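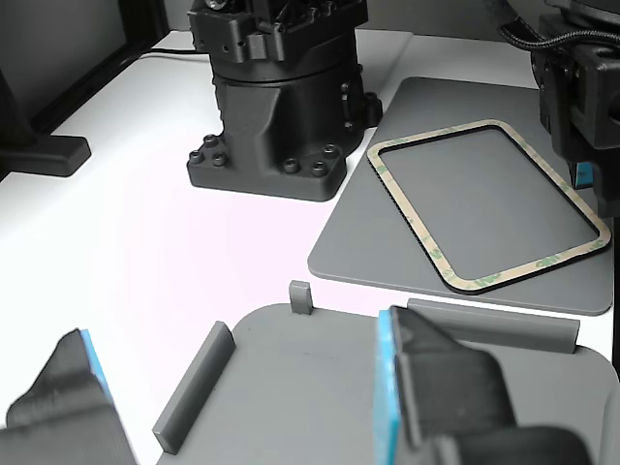
Prelus pads vs. bare printed fingers for peel-and-stick gaskets?

Asked by benchrat_mo
1284 views · 11 following

Hi all, long-time reader, first time I've had something worth asking. I'm building a little two-arm cell for putting adhesive foam gaskets onto flat gray plates (rectangular gaskets, rounded corners, black foam on one side and the tan 3M liner on the other). The arms are small printed ones bolted straight down to the bench, parallel grippers on both, two fingers each. Right now I've got light blue pads on the inside faces of the fingers and I'm trying to decide if I keep them or go another way before I order more.

What I've tried so far:

First I ran bare printed fingers. They pick the gasket up fine by the edge but the layer lines leave little dents in the foam, and when I squeeze less I lose it about one time in four. Then I got a set of the soft pads from Prelus, cut them to fit, and the dents pretty much went away. Great! Except now the pads are so grabby that the gasket doesn't want to let go. The fingers open, the gasket stays hanging on one side for a second, then drops crooked. On a part where the corner radius has to line up, crooked is a scrapped gasket.

I also borrowed a set of the Nimden fingers, the skinny ones with the narrow tips. Much nicer release, but they fold the gasket if I come in even slightly off, since the middle is all open and there's nothing stiff in it except the liner. I ran 106 placements with each setup and the Prelus pads still won, just not by enough to make me happy.

So my real questions are: is there a pad material that grips foam but lets go cleanly, and does anyone here place these with two arms instead of one? I teach everything by hand-guiding and replaying, no vision on it yet, and I'd like to keep it that way if I can because I am not a software person. Controller is a Dudow, the cheap one with the screw terminals. It's fine. It's slow to boot.

Thanks in advance, and sorry if this is in the wrong section, I couldn't tell if grippers go under Hardware or End Effectors.

14 people found this helpful to read

slowjoint
Top contributor

You're so close! Keep the pads, change the surface. I had the same trouble with a sticky silicone pad on thin rubber parts and what fixed it was dusting the pad with talc, wiping it off, and doing that again at the start of every shift. It sounds dumb and it works for a few hours. For something longer lasting, lay a strip of plain PTFE tape over the bottom third of each pad, so the top of the pad still has bite and the part of the finger that touches the foam at release is slick. You'll have to play with how far up the tape goes. I ended up a lot lower than I expected.

Second thing, look at how you open. If both fingers leave at the same speed, the gasket goes with whichever side is stickier that day. Put a tiny sideways wiggle in before the open, a millimeter or so, and open slowly for the first bit. On the Dudow you can do that by adding two extra waypoints by hand, you don't need to write any code. Save them as their own little routine so you can drop it onto the end of every placement, otherwise you'll be re-teaching it forever (ask me how I know).

On two arms: yes, I do it that way and I wouldn't go back. One gripper holds a long side, the other takes the side across from it, and you keep just enough pull between them that the open middle stays flat. Not a lot. Foam stretches, and if you stick it down stretched it'll creep back and you get a lifted corner the next morning. I teach the pair with the gasket lying relaxed on the plate, close both grippers on it right there, and then lift. That way the distance between them is correct from the start and I only have to keep it the same the whole way over.

Also check your mounting bolts. Mine loosened enough over a couple of weeks that replayed points were landing off to one side, and I spent an entire evening blaming the pads. Snug them evenly, a bit on one side and then a bit on the other, and put a paint mark across each head.

Marked useful by 9 readers

andreadis_fan
New member

just buy the Andreadis vacuum head. suction doesn't dent anything

tk_peels
Regular

I'd push back on vacuum for this one. I tried cups on a gasket with a border about that skinny and there wasn't enough flat area for the cups to seal, and open-cell foam leaks air right through anyway. You can pick from the liner side and that works okay, but then you're placing it sticky side down with the liner already on the wrong face, so it only helps if your gasket has adhesive on both sides. Check yours before you spend money.

Where I'd look is the peel. You didn't say who takes the liner off, you or the robot. If it's you, ignore me. If it's the robot, the grabby pads are your friend for that step, and you might want different pads on each arm: soft and sticky on the one that peels, taped or harder on the one that places. I ran mine like that starting in May and quit changing things, which for me is saying a lot.

And for the plates, if yours have any molded ribs or tabs, use them. Bring the gasket in low, let it touch the rib first, then lay it down away from you. Replay without vision is good enough if the part has something to nudge up against. Without that I'd say get a camera, even a bad one, and at least look at the corner before you commit.

Marked useful by 6 readers

Comments (4)

benchrat_mo: Did the tape thing last night on one arm. Way better release, still a tiny bit of hang on the left finger. Trying the wiggle next. And the liner is me for now, but I would love for it to not be me.

slowjoint: Left finger is probably closing first. Nudge your grip center over a hair toward the right and see if it evens out.

padprinter: Has anyone tried printing fingers in TPU and skipping pads completely? I've got over a spool of it sitting here.

tk_peels: I have. Too floppy at the tips for me unless you make them really thick, and then they don't fit down between the ribs.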